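Visit report: Stornilix demonstration collection, Skimville

The Skimville visit was the second of the November program and the only one held outside an office. Stornilix collects manipulation examples in ordinary rooms and sends the recordings to Skistow, where they are checked and cut into episodes. Our group was let in at 10 in the morning and left in mid-afternoon. Four visitors were allowed in at a time. The rest waited in the hall and read the protocol sheet.

The method is the usual one for this class of data. An operator holds a gripper in each hand, with a camera mounted on the tool, and carries out a short task at normal speed. No arm is present during collection. Finger opening and tool pose are logged against the video, and the learning system later sees the same view from a gripper mounted on an arm. The task on the schedule was transfer of small objects into and out of a shallow white tray, one object per grasp.
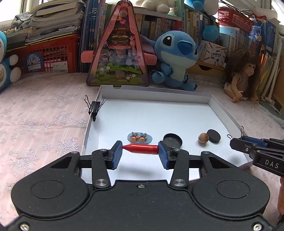
Does an operator have to repeat an episode when a grasp fails?
Failed grasps are kept if the operator recovers within the same episode, and they get a separate tag. An episode is repeated only when the tool loses tracking or an object leaves the work area.

The protocol sheet gives a limit of 6 objects per episode. Start positions are changed by hand between episodes, and the operator is told not to line things up. Each episode begins and ends with the fingers open. We asked whether the order of picks was prescribed. It is left to the operator, and the order is recorded afterward by the reviewers in Skistow.

Object choice took up a good part of the discussion. Stornilix started with a purchased set of machined blocks and dropped it after the first month. Policies trained on the blocks did well on flat parallel faces and poorly on everything else. The present rule is that objects come from the room or from a mixed bag brought by the operator, and that every session must include items with no flat pair of faces. The red bullet-shaped piece is a fair case: a taper at one end and a flat at the other, so the grip changes a good deal with the direction of approach.

The total for the Skimville site stood at 3,657 accepted episodes on the morning of the visit. We were not given the number rejected. The main causes of rejection were listed as lost tracking, dropped frames and mislabeled tasks, in that order.

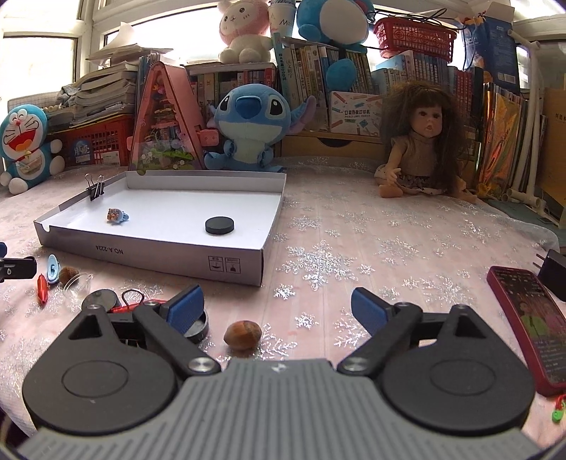 Our own interest was in small round parts, which account for most of the missed picks on the Fakhoury sorting line. The questions we brought were about approach height, finger opening before contact, and how much of the part the camera can still see once the pads close. On the last point the view from the tool is better than I had expected. With the arms spread, a hazelnut on the cloth sits in plain sight between the blue pads, and the gap is wide enough to allow some error to either side. Our fixed overhead camera loses a part of that size as soon as the fingers come down. The silver snowflake print on the cloth is a harder background than our gray belt, and I would like to see how a policy trained on it does on ours.

Calibration is checked at the start of each session and after any drop of the tool. The check takes 4 minutes. Clock offset between the two grippers is measured at the same time and written to the session header. We asked for the tolerance and were referred to the data sheet, which has been requested.

Open items for the next call: format of the recovery tag, access to a sample of rejected episodes, and whether Skistow can take recordings made at Fakhoury with our own parts.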